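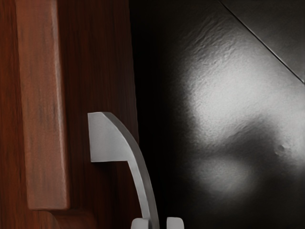 Slide 1: Cabinet door, reddish-brown wood grain.

Speaker notes: Pricing small jobs without losing the customer

Welcome, thanks to Tiziana Gatti for setting up the room. Phones on silent. I'll take questions after slide 6.

Start with the Udberg job. Customer called for one repair. We quoted 300 on the phone before looking at anything. Final cost to us was 409. Pause there and let them do the math.

Main point: the phone quote is where the money goes. Give a range, put it in writing the same day, and say what would move it up.

Slide 2. Call-out fee. Ask who charges one. Sumathi Unnithan started charging hers in July and takes it off the bill if the customer goes ahead. She lost two regulars over it. Don't skip that part, people will ask.

Slide 3. Travel time. Caltoton is forty minutes each way from our shop. We used to treat that as free. Read out the line from the old invoice.

Slide 4. Materials. Show the Smadi invoice, total 1025. Point to the line for hardware. Jihad Haddad will explain how he marks up parts. Keep him to five minutes.

Slide 5. Saying no. Tell the Oltum story, short version. Send the work to someone you trust and give the customer the number.

Slide 6. Sample quote form. Paper copies are by the door. Fadi Masri has the file if anyone wants to change the wording.

Break at 10:30. Crisóforo Serrano is on next with insurance.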